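The Poster That Waited Two Winters

Socorro Condori drew the first version of Tindirari on the back of a bus timetable. It was February, the client wanted a poster for a small theater festival, and she had 15 days. She finished in 12 and the festival was canceled.

"I was not sad for the festival," she told me in her studio above a bicycle shop. "I was sad for the blue."
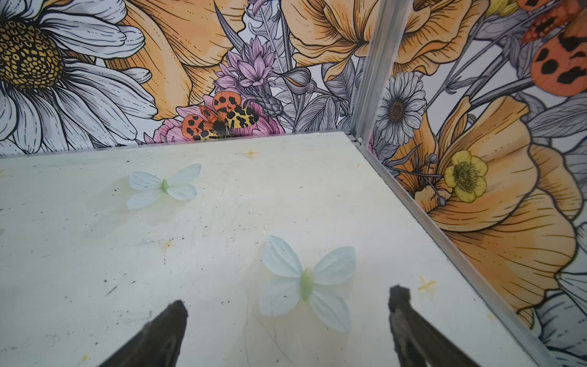
The blue took her most of one week. She mixes her inks by hand and writes each recipe in a school notebook, but this one she forgot to write. When Duruden, a small publisher of prints, asked for the poster two years later, she had to find the color again from one old proof.

Duruden printed 300 copies on heavy paper. The drawing shows a woman who carries a staircase on her shoulder, and the letters of the title climb the steps. Condori cut the letters from cardboard first, then traced them. She says a computer makes the curves too polite – she likes when the R looks a little tired.

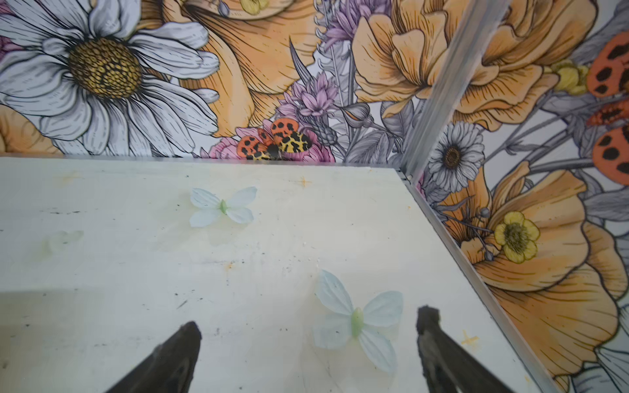
Tirero, the print shop that made the edition, remembers the work differently, and says that the paper was the hard part: it drank the ink, and the first sheets all came out too dark.

The second edition will be lighter and cheaper. Condori still has the bus timetable, and she does not want to sell it.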